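Courses > Textiles and Everyday Life > Handouts > Unit 4: Why Cloth Creases

Unit 4: Why Cloth Creases (and why it sometimes lets go)

12 comments | 3 shares

Welcome back! This is the unit I look forward to all year, and by the end of it I hope you will look at the heap on your bedroom chair with a bit more respect. We have spent three units on where fibers come from and how they get spun and woven. Now we get to what happens when a finished cloth meets gravity, a pocket, a suitcase or a person who sits down a lot.

Bring your notes from Unit 2, because we lean hard on the cotton section.

1. What a crease is

Fold a sheet of paper and press down with your thumbnail. On the outside of the fold the fibers are stretched, and on the inside they are squashed. Open it up and the line stays. Cloth does the same thing, only more softly, because it is made of yarns that can slide past each other a little before anything is forced to bend.

So there are two things going on in any crease, and I want you to keep them apart in your head:

Yarn movement. The yarns shift at the places where they cross. A loose weave or a knit has plenty of room for this, which is why your T-shirt forgives you and your dress shirt does not.

Fiber bending. Each fiber in the yarn takes up a new curve. Whether it springs back depends on what it is made of and on how much moisture is around.

2. Cotton, linen and the water problem

Cotton and linen are both mostly cellulose. Picture long chains lying side by side, held to their neighbors by lots of weak links called hydrogen bonds. Any single one is easy to break. Together they are what keeps the fiber in shape.

Now bend the fiber. Some of those links let go, the chains slip, and new links form in the new position. The fiber has, in a sense, learned the bend. Water makes this much easier, since water molecules get in between the chains and loosen everything up. That is why a damp shirt left in a ball dries with such stubborn creases, and it is also why steam takes them out again. It's the same chemistry running both ways – I think that is wonderful.

Linen creases more sharply than cotton because its fibers are stiffer and straighter. They do not like to bend, but once they have bent they stay there.

3. Wool and polyester

Wool is a protein fiber with a natural crimp, so it behaves a lot like a tiny spring. Hang a wool jacket in a steamy bathroom overnight and much of the creasing will drop out without any help from you. (Try this one at home. It costs nothing and it is very satisfying.)

Polyester hardly takes up water at all, so damp does little to it. Heat is what matters. Above a certain temperature the chains can move, and whatever shape the cloth is in as it cools is the shape it keeps. Permanent pleats are made this way on purpose. The creases you get from overloading a hot dryer are made this way too.

4. Measuring it

The usual method is to fold a small strip of cloth, put a weight on it for a set time, take the weight off, wait, and measure the angle it opens to. A strip that springs all the way flat would read 180 degrees. We add the reading for the lengthwise yarns to the reading for the crosswise yarns, so a perfect score is 360.

In the lab you will test two cloths, the Jarnlow sheeting and the Cleltside shirting. Last year's best shirting result was 345, which is astonishing for a cotton blend, and we repeated it three times to make sure! The Jarnlow is plain 100 percent cotton and will not come anywhere near that. Please don't "help" it by smoothing it with your fingers.
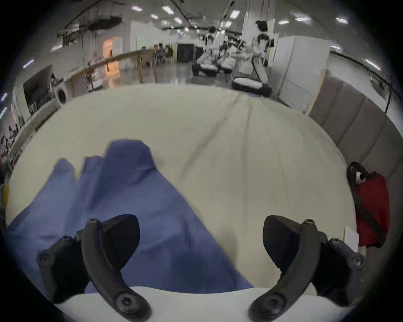 Leave your strips in the conditioning room for a full day before you fold them. Cloth straight out of a warm bag gives different numbers from cloth that has had time to settle, and if half the class skips this step we can't compare anything. Write down the humidity when you start and again when you finish.

Handle the strips with tweezers, by the ends only. Fold, weight, start the timer. When the timer goes, lift the weight straight up. If you drag it sideways, throw that strip away and cut another – there is plenty of cloth.

5. Drape, briefly

Drape is how cloth hangs, and it is a cousin of creasing. A cloth with low bending stiffness falls into many small, soft folds, while a stiffer one makes fewer, wider ones. Lay a circle of each cloth over an upturned jar and look straight down at the outline. Trace it. The Cundham method, which we use here, compares the area of the traced outline with the area of the flat circle.

Soft drape does not promise good crease recovery. Viscose is the classic case: it falls beautifully and creases if you look at it.

6. Before next time

Read chapter 17 of the Dauda reader, skipping the part on resin finishes, which we will cover together in August.

Pick one garment you own and wear it for a normal day. Note where it creases first and guess which fiber is to blame, then check the label. Elbows and the backs of knees are the obvious spots, so look for a less obvious one too.

Lab is in room 403. The steam table takes a while to heat up, so whoever gets there first, please switch it on.

12 comments | Share this handout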